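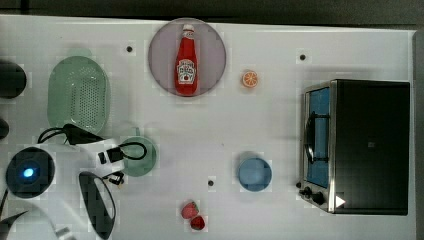 Ketchup, colander and plates out on the white table at Culley.

Hi, I'm Zanele Mathebula, and I look after the play kitchen side of Culley. We're a small learning center, with 16 kids in each group and a lot of little dishes. I started here as a Friday helper and never really left!

Our kitchen table is where most new kids end up on their first morning. Somebody wants to make soup, somebody else wants to run a restaurant, and pretty soon there's a line for the colander (it is ALWAYS the colander). I pick pieces in soft colors, mostly sage green, and I like things that look like what families have at home - a ketchup bottle, a mug, a big black pot.
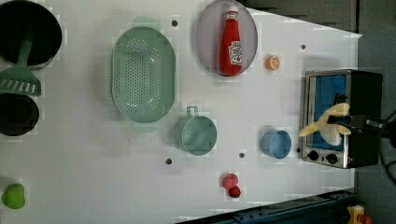 I keep the sets small on purpose. When I put out every single thing we own, the kids just dumped it all and walked off, so now I leave plenty of white space between pieces and swap a few out each month. Tshepo Xaba teaches the older group and he'd happily have twice as many utensils. We're still arguing about it.

Kitchen time runs 90 minutes, cleanup included. Plates get stacked, spatulas go back with the pots, and the tiny orange slice goes in my apron pocket so it doesn't vanish again.

Want to come see us? Shireen Molefe at the front desk sets up visits, and parents are welcome to stay and play too - bring an appetite for pretend soup.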